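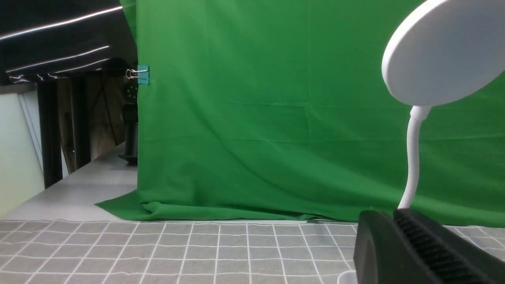
**Drullbridge Community Makers · Photo & Video Corner**

## Section 2: Setting up the green screen and the table

G'day, Keir here again. If you've read Section 1 you've already booked your slot and found the cupboard, so we can get on with the fun bit. I've written this for people who've never hung a backdrop in their lives, which was me until Aniela Jasińska got sick of watching me wrestle with it and showed me how it's done. Old hands can skip to the lamp, but please read the cautions on your way past.

Allow yourself a decent chunk of time for your first go. My first took 58 minutes and most of that was spent hunting for clips. It gets a lot quicker!

### What you need out of the cupboard

- the green cloth (top shelf, rolled, please don't fold it)
- the tub of binder clips
- the grey tablecloth with the white grid
- the white gooseneck lamp and its lead
- the handheld steamer, if you're fussy
- a roll of low-tack tape

### 2.1 Hanging the cloth

1. Move the table well forward before you do anything else. You'll want room to walk behind it with an armful of fabric.
2. Wipe your hands. Green cloth picks up bikkie crumbs and hand cream like you wouldn't believe.
3. Unroll the cloth on the floor with the hem you want at the top closest to the stand.
4. Lift it by the two top corners. If you're on your own, clip one corner first and then walk the other one across (or grab whoever's in the kitchen, they won't mind).
5. Put a clip near each upper corner, then work in towards the middle. Get a proper bite of fabric in the jaws. I like the teal clips because I can spot them quickly when I'm packing up, but if you're shooting wide, check they're outside your shot or crop them out later.
6. Let the bottom fall all the way to the floor and leave the extra lying forward. Don't hem it, don't tuck it under, and please don't cut it. Bujar still brings up the last cloth.

> **Note:** A puddle of cloth at the bottom is completely fine for tabletop work. The far edge of your table hides a lot, and whatever's left over gets trimmed off when you crop. It only matters if you're filming someone full length, in which case pull the fabric forward into a smooth sweep and tape the front edge down.

> **Caution:** The front corners of the cloth like to wander out across the floor in a point, and that's the bit that gets people's feet. Flip any loose corner back towards the stand, or tape it, before you let anyone else into the area.

### 2.2 Creases, and how much to care

You're going to have creases. There's usually a soft one running down the middle and a few wrinkles going across, and for a long time I steamed every single one of them into submission. Then Barbara Głowacki keyed one of my shots where I'd run out of time and hadn't steamed at all, and it came out perfectly usable. So now I do this:

1. Stand where your camera will be and squint. Gentle bands of lighter and darker green are OK. Hard, dark lines are worth fixing.
2. Shift the clips outwards a bit at a time to take up slack. Go easy, as too much tension gives you little star-shaped puckers at every clip.
3. Still ugly? Steam from the back, starting at the top, and keep the steamer moving.
4. Give the cloth 9 minutes to dry before you shoot. Damp patches can look darker on camera and they'll drive you batty.

> **Caution:** Steam only, never an iron. Keep the steamer away from the lamp and its lead, and stand it back on its base whenever you put it down.

### 2.3 Dressing the table

The gridded tablecloth is my favourite thing in the whole kit. It's handy for lining things up, and grey is kind to most objects. A few pointers:

1. Shake it out (outside, please) and lay it with the grid facing up.
2. Line one row of the grid up with the front edge of the table. The weave has a bit of give, so the white lines may wander a little even when you've got it straight. Smooth it from the centre out with flat hands and call it good.
3. Check the back edge from camera height. You want it running level across the shot, with the green beginning behind it.
4. Put your object down and look again. When you shoot from low down, the squares near you look big and the ones at the back squash up into skinny rectangles, so don't judge spacing by eye from the front. Count squares from above instead, then go back to your spot.

> **Note:** If you need the whole background keyed out, table and all, this is the wrong cloth. Ask Roland Treloar for the spare green piece. Grey with white lines will stay right where it is when you hit the key button.

### 2.4 Placing the lamp

1. Stand the lamp to the right of your object, with the base somewhere solid.
2. Run the lead down the back of the table and tape it wherever it crosses the floor.
3. Hold the base with one hand and bend the gooseneck with the other. A lazy S-shape is sturdier than one tight bend, and the neck won't droop halfway through your shot.
4. Tip the round head towards the object and keep it off the green as much as you can. A bright blob on the backdrop is a pain to key.
5. Have a look through the viewfinder at the right-hand side. It's very easy to get a slice of white lamp head in the top corner and not notice until you're home. I've done it more than I'd care to admit.
6. Take a test shot, zoom right in, and look for green spilling onto the edges of your object. If you see any, move the object further from the backdrop before you start fiddling with brightness.

> **Caution:** Turn the lamp off before you reposition the base, and don't bend the neck right where it joins the head. That's how we lost the Peltska.

### 2.5 If something's not right

| What's going on | What I'd try |
|---|---|
| Cloth keeps slipping off the stand | Double the fabric over once under the clip |
| Dark band behind the object | Shift the clips, then steam |
| Grid looks crooked in every shot | Check the camera's level before blaming the cloth |
| Shiny patch on the object | Tip the lamp head up a touch, or move it back |
| Green fringe on the edges | More distance between object and backdrop |

### 2.6 Packing up

1. Lamp off, lead loosely coiled, neck straightened.
2. Hold the cloth with one hand while you take the clips off, starting from the middle. If you pull the corners first the whole lot lands on your head.
3. Roll the green cloth from the bottom up and tie it in 2 places.
4. Fold the grid tablecloth along its white lines (very satisfying).
5. Count nothing, just chuck the clips back in the tub and make sure the lid's on.

If a clip's bent or the cloth's got a mark on it, write it on the sheet inside the cupboard door and Roland will sort it out. Section 3 covers camera settings and where to find the spare batteries.

*Keir Mowat. Last changed Sunday, March 17, 2019: added the bit about drying time.*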